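Chapter 4
Selling What You May Not Advertise

Learning goals
After reading this chapter you should be able to explain why licensed cannabis retail behaves so oddly as a market, read a simple state license schedule, and work out what a shop pays in tax before it pays anyone else.

4.1 The shop on the frontage road

In May, Nosipho Chauke opened a dispensary in Stullton, in a building that used to sell mattresses. She had a license, a vault, and a sign the town had made her shrink twice. She did not have a checking account. The first two banks she visited were polite about it, and the third gave her a pen.

Her shop, Naltholm, stocked nearly 400 products in its first month. Every one of them had been tested, sealed, labeled and entered into a state tracking system that logged her out at lunchtime. Across the road, a liquor store owned by Mpho Pretorius sold whiskey out of cardboard boxes and advertised on the side of a bus.

Economists would call these two businesses close substitutes. The law calls them different species, and most of this chapter is concerned with the gap between those views.

We will return to Naltholm often. Its rival Skongate turns up in section 4.3, mostly to start a price war, and the grower Hervieu supplies them both and complains about each to the other.

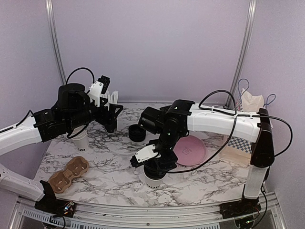 4.2 Who gets a license

A state that legalizes cannabis has to decide how many shops it wants. It can set a cap, let towns choose, or hand out permits to anyone who fills in the forms correctly - a smaller group than you might expect.

A cap makes the license itself valuable. Suppose a county allows 2 shops for a population that could support five. The owners can charge more than they otherwise would, and part of what they earn is payment for having been picked. This extra is called a scarcity rent. License holders tend to call it hard work.

Key terms: license cap, scarcity rent, close substitute, excise tax, seed-to-sale tracking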